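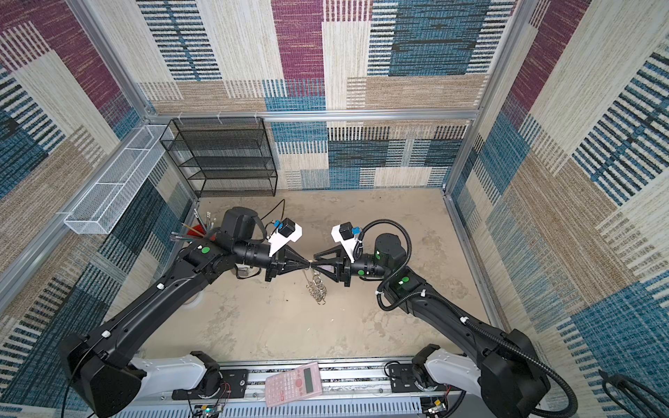 **Ticket 1164: Metallspirale zieht sich nicht mehr zusammen**
Eröffnet: 2023-03-08
Kunde: Dariusz Stępień, Tanditz
Artikel: Ellby Metallspirale, silber, Art.-Nr. 387
Status: in Bearbeitung

**Nachricht des Kunden**

Guten Tag liebes Ellby-Team,

zuerst einmal vielen Dank für die schnelle Lieferung, die Sachen kamen gut verpackt an und wir haben uns wirklich gefreut! Bestellt hatte ich die Spirale zusammen mit Kleinkram für den Arbeitsplatz, und mit dem Rest bin ich rundum zufrieden. Nur die Spirale macht mir Kummer. Frisch aus der Schachtel lag sie schön dicht, Ring an Ring, und inzwischen bleibt sie lang, wenn man sie einmal auseinandergezogen hat. Ich schiebe sie mit der Hand wieder zusammen, lasse los, und sie kriecht ganz gemütlich wieder auf (ein bisschen wie meine Katze auf dem Sofa, aber das hilft Ihnen vermutlich nicht weiter).

Verknotet ist nichts, das habe ich Ring für Ring durchgesehen. Ist das ein Fehler, oder muss man so eine Spirale anders behandeln, als ich es tue?

**Antwort Support (Ellby)**

Lieber Herr Stępień,

vielen Dank für die ausführliche Nachricht und die netten Worte zum Versand, die gebe ich gern ans Lager weiter. Damit ich die Sache einordnen kann, hätte ich drei Bitten:

- Die Spirale ganz zusammenschieben, flach hinlegen, eine Minute warten und dann die Länge messen. Laut Datenblatt darf sie in Ruhe höchstens 18 cm lang sein.
- Nachsehen, ob einzelne Ringe schief stehen oder ob die Lücken überall ähnlich groß sind.
- Uns kurz schreiben, wie und wo sie liegt, wenn sie gerade nicht gebraucht wird.

**Nachricht des Kunden**
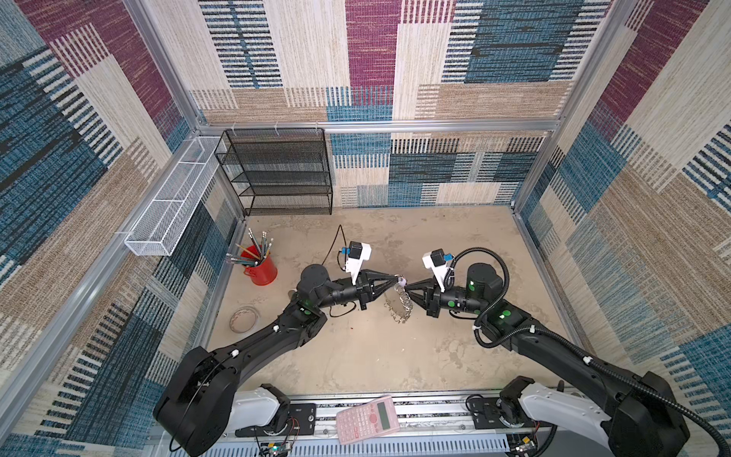 Gemessen habe ich heute gleich zweimal, weil ich dem ersten Ergebnis nicht getraut habe: über 46 cm, beide Male. Schiefe Ringe finde ich keine, die Lücken sehen für mein Auge ziemlich gleichmäßig aus. Zur Aufbewahrung muss ich gestehen, dass sie keinen festen Platz hat. Sie teilt sich die helle Fläche mit dem roten Stiftebecher und dem Ring Klarsichtband, und vorn auf der Schiene liegt noch der rosa Taschenrechner. Der Becher ist so vollgestopft, dass die Stifte in alle Richtungen herausstehen, dort passt also beim besten Willen nichts mehr hinein. Die Originalschachtel habe ich leider schon im September weggeworfen, beim großen Aufräumen.

Ach ja, eins noch: Eine Zeit lang hing die Spirale an einem Haken, das ganze Wochenende über und auch mal länger. Kann es daran liegen?

**Antwort Support (Ellby)**

Lieber Herr Stępień,

ja, das ist sehr wahrscheinlich die Ursache. Beim langen Hängen zieht das Eigengewicht die oberen Windungen auseinander, und der Draht gibt irgendwann nach. Ganz dicht wird sie leider nicht mehr. Ich schicke Ihnen aus Kulanz eine neue, die alte dürfen Sie behalten. Bitte die neue liegend und zusammengeschoben lagern, am besten in einer kleinen Dose. Die runde von Siswood passt gut, jede andere mit Deckel geht genauso.

**Interner Vermerk:** Ersatz 387 angelegt, Pflegehinweis „nicht hängend lagern“ an die Redaktion für den Beileger. Ticket offen lassen, bis Herr Stępień den Empfang bestätigt.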